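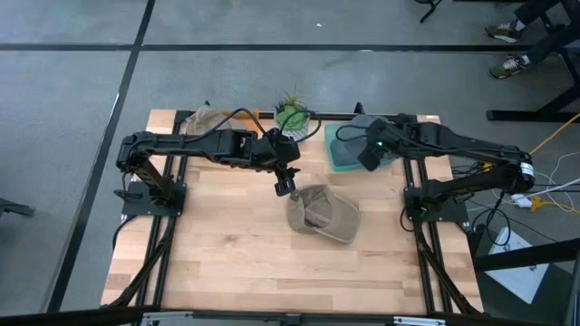
One down, one to go. The tan one has always been the difficult child.

I own too many caps. I did not set out to collect them. A collector has a plan and possibly a cabinet, and what I had was a hook by the back door that came out of the wall in November under the strain, bringing a piece of plaster the size of a cookie with it.

Faizal, who was over to borrow my ladder, looked at the heap on the floor and asked if I was opening a store. Then he took one. I still haven't seen it, or the ladder.

So, the bin. It's teal, it's shallow, and I bought it to hold mail, back when I believed I was going to be a person who sorts mail. The new rule is that whatever fits in the bin stays, and the rest goes in a bag for Mawar's rummage sale. I liked this rule a lot until I had to apply it.

The gray-blue cap went in first. It's a perfectly sensible cap. It goes with everything I own, mostly because everything I own is also gray or blue, and it has never blown off my head in a parking lot.

The tan one is another matter. I got it on a trip to Riruvcombe, where it rained for all but one afternoon, and on that afternoon I paid over 100 for a lunch I didn't like and bought the cap next door to cheer myself up. It has since been sat on, slept in and packed under a pair of boots. The crown is now so creased that it looks like it's thinking something over. I've tried the steam from the kettle. I've tried stuffing it with a dish towel overnight, which gave me a cap shaped like a dish towel.

Ridwan says you can fix the shape by wetting it and wearing it until it dries. He told me this over the phone, so I can't say what his own head looked like at the time.

All of this sorting happens on the butcher-block table, because it's the one surface in the place I like looking at. I love the strips, all those creams and honeys and the pinkish ones, and I'm fond of the little brown knot. The potted succulents live at the back and put up with whatever I'm doing. They're the only plants I've ever kept going, and I think that's down to them.

The bag for Mawar has nine caps in it and a scarf I'd like to deny owning. The tan one will probably go in the bin with the gray-blue one. I did put it in the bag for a while, after dinner, and then I went back and got it out again. The hook is still on the floor. I need a ladder.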